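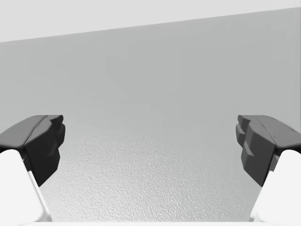 Diary > Garden and Kitchen > Spring

2022-11-23

Up before the alarm again, and straight down the back in my dressing gown to look at the broad beans. They are magnificent! I know I wrote that last week, but last week they were only very good. The pods have filled right out, the bottom leaves are going yellow, and I picked a whole colander before the kettle boiled. I ate the small ones raw, standing up, and had green fingers for the rest of the morning.

The garlic is nearly ready too. I pulled one to check (I always pull one too early, every year, and I did it this year as well) and the cloves were fat but the skins were still thin as tissue. Another fortnight, I think. I've written it on the calendar so I'll leave it alone.

Lumturie Kadrić came over mid-morning with the tomato seedlings she'd promised, nineteen of them, in old yoghurt pots with the names written on the side in texta. Half of the names had washed off. We had a lovely time arguing over which was which by sniffing the leaves, and I'm fairly sure neither of us can tell a thing from a leaf. The ones with the curly, potato-looking foliage we do agree on. They went in along the western fence, where the silverbeet was, with a good shovel of compost under each. The rest will just have to be a surprise in February.

She stayed for lunch. I did the beans with mint and a bit of lemon and that salty cheese from the Zwane deli, on toast, with an egg. She says her mother cooked them whole when they were tiny, pods and all, with onion and yoghurt and a lot of paprika, and I'm to try it with the late flowers if they set. I wrote it on the back of the seed order and have now put the seed order somewhere safe, so goodness knows.

Hot after lunch, thirty on the verandah, with that dry northerly that makes the doors bang. I got the shade cloth over the lettuces and then gave up and sat inside with the catalogue. I want everything in it. There's a purple carrot, and a climbing zucchini called Rovard that's supposed to go up a trellis and stay up, and I have exactly the spot for it if I move the wheelie bin. Put down two packets. Then took one off again, remembering what two zucchini plants did to us last summer and how the neighbours started pretending to be out.

The hose fitting split at the tap around four and soaked my shoes. Drove down to the hardware shop before they shut and came home with a brass one, and a roll of twine, and a punnet of basil I hadn't gone in for. The fitting went on first go. I was so pleased with myself that I watered everything twice.

Frøydis Hägglund rang in the evening about the seed swap. She's got the hall for the morning, and she wants me to bring the purple-podded peas I saved, plus any spare garlic if it's cured by then. It won't be, but I'll plait some after Christmas and drop it round to her. She has been growing celeriac, of all things, and sounded quite emotional about it. We talked for ages. I had the phone wedged under my chin and shelled the rest of the beans while she told me about her new worm farm, and by the time we'd hung up I had the big blue bowl full and a heap of empty pods for the chooks.

Blanched and froze the lot. Nine bags in the freezer, labelled this time, under the peas.

Wind has dropped now and the frogs have started up in the Hendersons' pond. I can smell the jasmine from here — it's past its best, really, but at night it still comes through the window. Tomorrow: stakes for the tomatoes, find the seed order, post Mum's parcel, move the wheelie bin.

Filed under: Veggie patch, Everyday notes

Print this page | E-mail this to a friend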